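Robotics / Software Releases

Novomum Releases Planning Update for Two-Arm Garment Handling

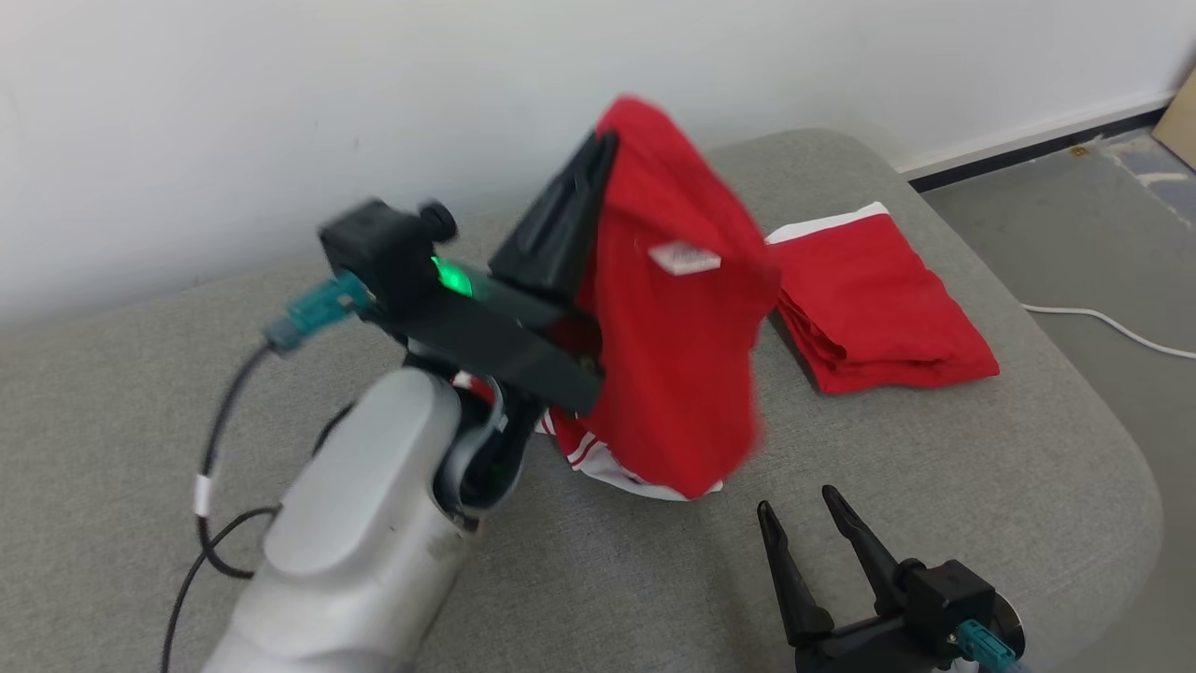 Fabric planning has been the slowest part of the stack for as long as the group has maintained it, according to Bradley Fairclough, and the new release changes how the planner decides when to stop looking and start moving. The previous version, he added, would often wait for a complete estimate of a garment's shape before it allowed either arm to leave its rest position.

Novomum, the software laboratory based in Omcombe, made version 14 of its Wodosov control package available to partner institutions in July. The update covers the perception and planning modules used for picking up, opening out and folding clothing with two arms fitted with parallel grippers. Low-level joint control is unchanged, and existing calibration files remain valid.

The principal addition is a partial-state planner. Cloth that has been lifted by one finger hangs in folds that hide most of its surface, and the software must choose a second grasp point from what remains in view. Wodosov now scores candidate points on edges, hems and contrasting trim as each camera reading arrives, and revises the list while the garment is still swinging. A grasp may be approved once the leading candidate has held its rank for 23 consecutive readings. Operators can raise or lower this setting in the task file.

The laboratory evaluated the planner on 3096 recorded lifts of shirts, shorts and towels. In 659 of these the earlier version had returned no second grasp point within the time limit. The laboratory reports that the new planner proposed a point in most of those cases, although it has not yet published a full breakdown by fabric type. Thin synthetic garments remain the most difficult category, particularly where two layers cling together and are read as one.

Changes have also been made to the coordination layer. Each arm now publishes its intended path before moving, and the second arm can open its gripper and take up a waiting position while the first completes a lift. Where the two paths conflict, the arm already holding fabric is given priority.

A companion tool, Shao, is included with the package for the first time. It replays a recorded session alongside the planner's decisions, so that a failed fold can be traced to a particular reading or rejected grasp. Shao runs on an ordinary workstation and does not require a connection to the arms. Session logs from the two most recent versions of Wodosov can be opened directly; older logs must first be converted with the supplied script.

Partner institutions are asked to report planner faults through the usual support desk and to attach the relevant Shao file. An online briefing for system integrators will be held on Saturday at 10 a.m., and registered users will receive joining instructions by email.

Tags: motion planning, perception, deformable objects, developer tools

14 shares | 2 comments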